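Kitchen and Bath Talk > Countertops
Topic: Brown marble next to a dark blue top, too much?

sibel_d
Hello everyone. We are renewing the kitchen of a small apartment and I must decide on the countertops before the end of November. The long side will be brown marble, this is already chosen and my husband will not discuss it anymore. For the short side, where we eat breakfast, I want a plain dark blue top. The woman at the Cemstead showroom told me that blue and brown "fight" with each other. I do not agree, but now I have a doubt. Has anyone lived with this combination?
Sibel

gcuervo
I had brown marble for five years in my last house. The color next to it was never my problem. My problem was lemon juice. If you cook every day, you will get dull marks in the first week and you will see them each time the sun comes from the side. Are you sure about marble at all?

sibel_d
Yes, we know about the acid. We will take the honed finish, not the polished one. My question is only the color.

nuria_calvo
I think the showroom is wrong. Brown with white veins is a quiet stone, if the brown is a little gray. The red browns are more difficult. With a reddish stone the blue starts to look purple in the evening. Which one is yours?

sibel_d
It is taupe in some places and gray brown in others. The veins are white and thin, they go diagonal. The seller called it Idano, but I cannot find this name anywhere else, so maybe it is his own name for it.

ashok.j
Sellers rename stone all the time. I bought a "Sotomayor Brown" and my neighbor has the same stone under a different name, and paid 200 dollars less for the piece. Please ask for the quarry country in writing.

About the blue: I would be careful. Dark plain tops show every crumb and every finger. In a showroom they are beautiful because someone wipes them the whole day. I would put the marble on both sides and paint the cabinets blue.

nuria_calvo
Ashok, that is a lot more marble for a small kitchen, and a lot more money. Also then she has acid marks on both sides :)

Sibel, this one is close to what you describe. It is a computer rendering, so do not trust the exact tone, but look how the blue and the brown meet in one straight line.

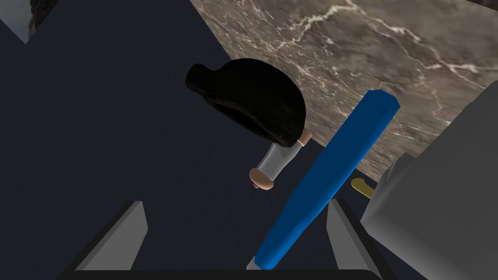
Navy surface against brown marble with white veins, rendered.

What I like is that the blue has no pattern. All the movement is in the veins. If you take a blue with speckles or sparkles, I think it becomes too busy.

sibel_d
Thank you Nuria! This is very near to my idea. My stone is perhaps a bit lighter. I showed it to my husband and he said "fine", and from him this is a big compliment.

gcuervo
It looks good, I admit it. But a render has no coffee rings. I agree with Ashok about the crumbs. My sister has a navy table and she wipes it three times every meal.

daichi_k
I install tops, so let me add the practical part. The color is your taste. The joint is more important. Two different materials rarely have the same thickness, and if nobody plans for this, you get a small step where the dirt collects. Give both thicknesses to the installer before anything is cut. Also choose the joint color early. On a joint between navy and brown I would take the brown, a little darker than the stone. White will look like a mistake.

ashok.j
Daichi, do you seal honed marble before or after the joint is filled?

daichi_k
Before, and then one more time after. Keep the sealer away from the blue top if it is a laminate, it can leave a haze.

sibel_d
The blue is a matte laminate from Hostine. The price for the short side is 900 dollars with cutting. Is this normal?

daichi_k
For matte with a finished edge, it is on the high side but not crazy. Ask if the edge is included on all the open sides. Often only the front is.

sibel_d
I asked. Only the front! I will call them again tomorrow and ask for a new price.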